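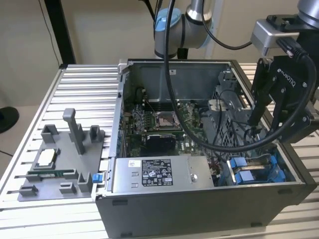
List archive > Repair and refurb > Robots and chores

Re: Are we anywhere near a machine that can do the bench work?
From: Ilona Kozma
Time: 8:40 Tuesday

Trunov wrote:
> We get 200 towers in a good February and most of them need the same
> five things done. My brother-in-law says we'll have a robot doing it
> before our lease is up, and he also says he'll have one folding his
> washing. I'm not buying either. Can anybody on the list who has looked
> into this tell me whether to bother putting it in the grant application?

I'd leave it out of the grant for now, or put it in as a line under "watching".

Take a tower on its side with the panel off. For one of us, fitting the processor and a stick of memory is a few minutes, and most of that is finding the screwdriver. For an arm it's a string of separate jobs. The processor has to be picked up by its edges, turned the right way and set down flat in the socket with no sideways push. Bent contacts mean the board is scrap. Then the retention frame has to come down and the lever has to go under its hook, and the lever pushes back. Memory is a different problem again. You line up the notch, press one end, press the other, and your thumbs tell you when it's home.

What helps a machine a great deal is having the parts laid out for it. A printed plate with a recess for the processor and a slot for the memory takes away most of the hunting. Our parts come in a margarine tub, so there's a cost there before you have paid for any arm.
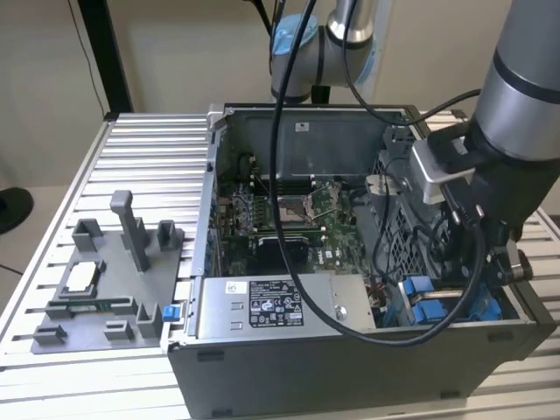

Cables are the other thing. In a used case they go wherever the last person left them, and you push them aside with the back of your hand without thinking. I haven't seen a machine I'd trust to do that around a drive cage. Two fingers will hold a memory module all right, but they're a poor swap for a hand that can hold a bundle back and plug something in at once.

On the money, Lamont priced a used arm for their shop last year and gave up once they'd added the gripper, the table and somebody to program it. They do 700 machines a year and it still didn't work out. The quote from Zoltari didn't include fixtures, so watch for that if you ask them.

Where I would spend the grant is on the dull end. The wiping and testing is already automatic at our place. We run Elluvum on 9 drives at a time overnight and read the report with our coffee. It doesn't need to pick anything up, and it has saved us more hours than anything else we've bought.

As for your brother-in-law's washing, I'd put that in the same basket as the cables. Soft things that won't stay where you put them are hard going for a machine. A dishwasher manages because we load it.

If you do want the "watching" line I can send you the wording we used. It's one paragraph and the funder didn't query it. I'd need your email, as the list strips attachments.

Ilona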